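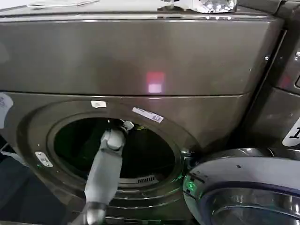 Issue 22

THE DELICATES
by Blandine Bodin

The label was on the rim of the opening, to the right, following the curve so that you had to tilt your head to look at it. Yasir Bajwa had tilted his head at it for most of the evening. The print was so small that it might have been washing instructions or the last will of somebody's aunt.

"It's the warranty," said his sister on the phone.

"It's not the warranty. The warranty was in the bag with the hose."

"Then it's a warning."

"Against what?"

"I'm in Skarkton, Yasir. I can't see it from here."

He had bought the machine because it was gray. He had not known this about himself. He had gone to Farooqui Home on his lunch break for something white and cheap, and there it stood, dark and shiny as a limousine at a funeral, and the salesman had said the word "graphite" very quietly, like a man mentioning a sum of money. Yasir already owned a gray couch and a gray coat. It had seemed like the start of something.

Now it was in his laundry room with a bit of clear plastic still crumpled on top, and he had one load to do before morning. The load was a single sweater.

The sweater belonged to Mrs. Dilano, from apartment 5. She had lent it to him in May, on the roof, when the building had its party and the temperature dropped. It was cream-colored, knitted by hand, and had been her husband's. "Bring it back whenever," she had said, and he had taken her at her word, and then he had eaten a plate of lamb in it. Tonight he had met her at the mailboxes. She had asked how the sweater was. She asked the way you would ask about a child who had gone away to school.

"Fine," he said. "I'll bring it up tomorrow."

So there he was, sitting on an upturned bucket in front of the open door. From the bucket you could see into the drum, or at least into the dark where the drum was. It had a greenish look at the edges, like a pond. He had put his arm in to the elbow when it was delivered, to see what it felt like, and it had felt like every other washing machine, and he had been a little let down.

"Read me the programs," said his sister.

"Cotton. Eco. Dark Care. Mixed. Illutex."

"What's Illutex?"

"I was hoping you'd know."

"Is it a fabric?"

"I don't know! It's between Mixed and Spin." He turned over the booklet, which was thick and had the promise of help about it. English began on page 2 and stopped on page 4, where it told him to call a professional. "It says Illutex is for Illutex garments."

"Does the sweater have a tag?"

"Her husband's mother made it. What would the tag say?"

She thought about this. He could hear her television, where someone was being told they had lost a house.

"Do it in the sink," she said. "Cold water, a bit of shampoo. Don't wring it. Roll it in a towel and lay it flat."

"I just spent 1709 dollars on a washing machine."

"And it's very nice, I'm sure."

He hung up and looked at the machine. The red light from the power strip sat in the middle of the front panel, a small pinkish smear in all that gloss, and when he leaned to the left it leaned with him. There was nothing on the front to suggest it cared either way. On the rim the little metal plate waited for the door to come home to it. He thought of the sweater going around in there, and coming out the right size for a cat.

His grandmother had washed everything in a tub in the yard. She had hands like tree roots and she sang, mostly songs about men who had drowned. When his father bought her a machine she kept onions in it. The whole family told this as a story about how stubborn she was, and Yasir had told it himself, at parties, doing the voice. He wondered now what the program dial had looked like.

He filled the sink. He used the good shampoo, the one with the almond on the bottle, because it seemed respectful. The sweater was heavier than he expected once the water got into it, and it gave up the lamb slowly, in a faint brown cloud, and then something else that smelled of pipe smoke and could not have been his. He stopped for a minute when he noticed that. Then he changed the water and went on more gently, and worried that he was washing out the wrong thing.

It took nearly an hour. He rolled it in his two best towels and knelt on the roll. Then he needed somewhere flat.

The kitchen table had his taxes on it. The bed was out of the question, and the couch was a slope. He stood in the hallway with the sweater over his forearms like a waiter and went through the whole apartment in his head, and then he walked back to the laundry room, pushed the plastic and the loose white cable to one side, and put a dry towel down on top of the machine.

It was a perfect fit, sleeves and all. He patted the collar into shape.

Mrs. Dilano came to the door in the morning before he had finished his coffee. She said she had been passing. She lived three floors up and there was nothing past his door except the boiler.

"It's still a bit damp," he said, and took her through.

She looked at the sweater for some time. She touched a cuff, and then bent down, close, and breathed in, and he looked hard at the wall.

"Almonds," she said.

"I'm sorry."

"No, no. He'd have liked that, he was always eating them." She straightened up and seemed to see what it was lying on. She ran a finger along the edge. "What a handsome thing. Is it any good?"

"So far," said Yasir.

She tilted her head and squinted at the label on the rim.

"What does that say?"

"It's a warning," he said, and went to get her a coffee.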